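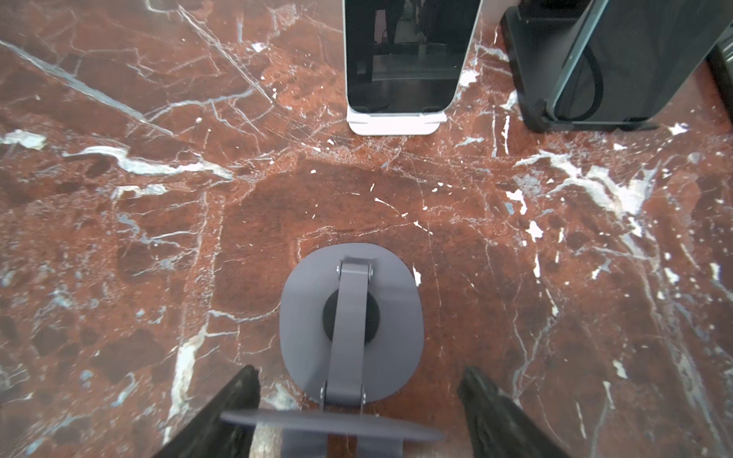

Tuesday again, so I was at Divdale until they locked up. I have been helping the student robotics club since July, mostly because Treasa Breathnach asked and I had my evenings free.

The term project is called Punura. The arm has to pick up a flat part, carry it and set it down where it was told to. The students write the moves and save every run, and at the end of the night somebody goes through the bad ones. We have 281 runs saved so far and 38 of those are from this week.

Flat things are hard. Kieran Horgan wanted to come in from the top and the rest of the group wanted to take the plate by its ends. They tried both. The ends won, but only after Catríona Keogh slowed the last part of the move way down. Before that the fingers kept arriving crooked. Hinges make it worse, as the far half of the part can swing while you're holding the near half.

The marble floor doesn't help the vision code either. All those veins look like edges to it. Finbarr spent an hour on a threshold setting, put it back where it started, and then went home to study for chemistry.

The Pennington meet is in 5 weeks. Each team gets one table and two attempts, and the part is handed out that morning. I think we should be practicing on more shapes by now. Catríona wants the place step fixed first - she's probably right.

Posted 11/5/24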